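招募：Clollwood 社区“旧物有声”效果器修复与即兴合奏计划参与者

发布日期：2023年7月25日
主办：Trulside 声音工作室
地点：Clollwood 街区，Sepúlveda 楼二层
名额：12人
状态：报名进行中

我们想找一群喜欢声音、也愿意动手的人，一起度过一个很吵、很好玩的秋天！

Trulside 是一个做声音的小工作室，平时录音、修琴、修音箱，偶尔也给社区剧团做配乐。过去几年我们陆陆续续收到不少旧的吉他效果器，有的电位器一拧就沙沙响，有的脚踏开关踩下去没反应，有的好好的，就是缺一个愿意用它的人。今年春天清点库房，架子上的单块连同配件箱里的零碎，一共登记了626件。登记完大家都很兴奋：这么多失真、延迟、合唱和哇音，放在架子上太可惜了，应该让它们重新响起来。

于是就有了“旧物有声”。参与者会分到自己的一块旧效果器，从拆开后盖开始，学着看电路、换元件、焊线，把它修到能上台的程度，然后用它和其他人一起排一场即兴合奏。

你会做什么

整个计划共五个单元，每个单元两次活动，每次三小时，都在晚上。

第一单元：听。把各种效果器接上音箱，先不看型号，只用耳朵分辨。过载和失真到底差在哪里？模拟延迟的尾巴为什么听起来发暗？这一单元几乎全是试音，带耳塞来。

第二单元：拆与查。认识电阻、电容、运放和常见的开关结构，用万用表找故障点。我们会发一份自己写的排查手册，里面有不少手画的电路图，画得不太好看，但很管用。

第三单元：焊。先在练习板上焊，焊稳了再碰自己的那一块。焊台、吸锡器、排烟扇都由工作室提供。

第四单元：编排。把修好的单块串成链路，试不同的先后顺序。失真放在延迟前面还是后面，两种声音完全不一样，这件事每次都能让人玩到忘记时间。

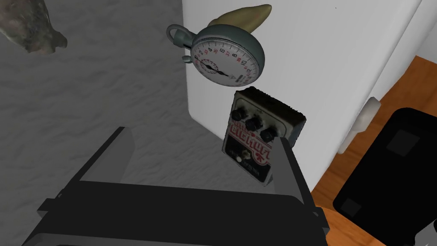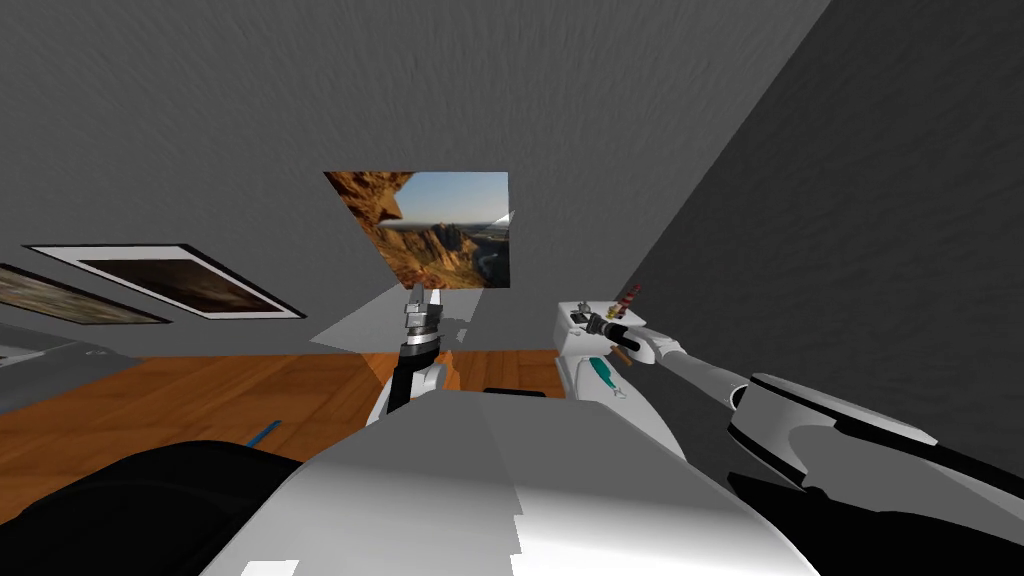
第五单元：合奏与公开演出。全体参与者分成小组，各自准备一段八到十分钟的即兴作品，在 Sepúlveda 楼的大厅演出。大厅能坐近200人，对街坊免费开放。演出当晚会全程录音，之后由 Gotitbridge 电台在社区节目里播出选段，播出前会请每位参与者确认署名方式。

我们在找什么样的人

年满18岁，住在哪里都可以，只要能按时到 Clollwood 参加活动。

不要求会弹吉他。贝斯、键盘、小提琴、人声、鼓机、磁带机、接触式麦克风，凡是能接进效果器的声音都欢迎。往届的小型工作坊里，有人用一台缝纫机当音源，出来的声音特别棒，我们到现在还在回放那段录音。

不要求有电子基础，但要有一点耐心。一块板子可能两小时就修好，也可能折腾三个晚上才发现是一根跳线断了。

希望你能参加全部单元。缺席一次可以补，缺席两次以上会影响小组排练，报名前请看一下自己的时间安排。

如果你已经有维修或者现场演出的经验，请在报名时写明。我们很希望有经验的朋友和新手编在一组，互相带着走。

我们提供

全部材料、元件和工具；
一块由你亲手修复的效果器，计划结束后归你所有；
排练时段的音箱、连接线和电源；
活动当晚的热茶和简单的晚餐（有素食，有忌口请提前说）；
你所在小组的完整演出录音。

参与计划不收取任何费用，也没有报酬。如果交通费用对你是个负担，可以在报名表里勾选补贴一项，我们会单独联系，不需要解释原因。

需要自备

你自己的乐器或发声设备，一副戴着舒服的耳塞，一件不怕烫出小洞的衣服。长头发请带一根皮筋。

关于场地

Sepúlveda 楼有电梯，二层排练室和一层大厅都可以使用轮椅进出。排练时音量较大，对声音敏感的参与者可以申请在隔壁小间通过监听耳机参加，我们试过，效果很好。楼下有自行车停放处，汽车车位很少，建议乘公共交通过来。

如何报名

请到 Trulside 工作室前台领取报名表，也可以在工作室网站的“招募”页面填写。表里只有几个问题：

一、怎么称呼你，怎样联系你方便？
二、你打算用什么声音来参加？
三、有没有一种你一听就停不下来的音色？随便写，写多长都行。
四、你对焊接、维修或演出有没有经验？

欢迎附上一段不超过两分钟的录音，手机录的就可以，音质好坏不影响选择。不附也没关系。

报名人数超过名额时，我们会优先考虑乐器和声音类型的搭配，让各个小组的编制丰富一些。没能入选的朋友会进入候补名单，明年3月我们还打算再开一期，候补者会先收到通知。

常见问题

可以带自己的效果器来修吗？
可以，但请先完成分到的那一块。自带的设备如果需要特殊元件，元件费用自理。

两个人可以一起报名吗？
可以，各填一份表，在备注里写上对方的称呼。我们会尽量安排在同一时段，但不一定在同一小组。

不想上台怎么办？
演出可以选择在后台负责混音或者操作效果链路，那也是很过瘾的位置。

还有别的问题，欢迎营业时间直接来工作室，顺便踩几块单块试试声音！

Trulside 声音工作室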